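We use cookies to remember your settings and count visits. Accept | Manage

Wiltavo Recalls Gevow Hand-Held Grippers Over Cable Fault

Fingers can close without a command when the cable is bent hard at the housing

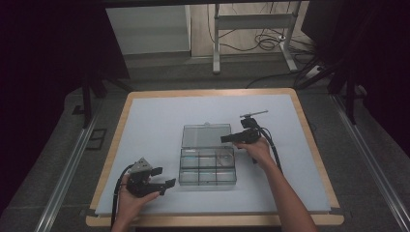 What Owners Need to Know

MORGAN — Wiltavo is recalling over 3,000 Gevow hand-held grippers after finding that a worn cable can cause the fingers to close on their own. The recall covers all Gevow units sold before May. Owners should stop using them until the cable has been replaced.

The company has received 5 reports of the fault. In 3 of them, the operator had a fingertip pinched. No broken bones or cuts were reported. In the other reports the gripper closed on a part and damaged it.

The fault is in the strain relief, the short sleeve where the cable enters the gripper body. On the recalled units the sleeve is too stiff. When the gripper is turned over and over during small-parts work, such as opening lids or filling compartment boxes, the cable bends at the same point each time. The signal wire inside can break while the outer jacket still looks fine. A broken wire sends an uneven signal, and the drive can read that signal as a command to close.

Wiltavo repeated the fault on its own test bench. Most of the sample cables showed wire damage after 2,000 full bends. A gripper in daily use on a sorting table can reach that number within weeks.

An earlier software update, sent out this spring, was meant to filter out the bad signal. It made the fault less frequent but did not stop it — units with the update are included in the recall.

What to Do

Unplug the gripper from its control box before handling the fingers. Do not tape or splice the cable. Check the serial number on the underside of the body, and enter it on the Gevow support page to order a free repair kit. Each kit holds a new cable and a softer sleeve. Customers who would prefer not to do the work themselves can send the gripper to the Wiltavo service shop in Morgan, with shipping paid both ways.

Grippers used in pairs should both be repaired before either one goes back to work, even if only one has shown the fault.

Briluder, which distributes Gevow products to schools and training labs, has stopped shipping the affected units and is contacting its customers directly. Units now leaving the factory have the new sleeve and are not part of the recall.

About Wiltavo

Wiltavo makes hand-held grippers, cables and control boxes for training labs and light assembly shops. The company is based in Morgan.

14 shares | 2 comments

Get product safety notices by email. Sign up for our newsletter.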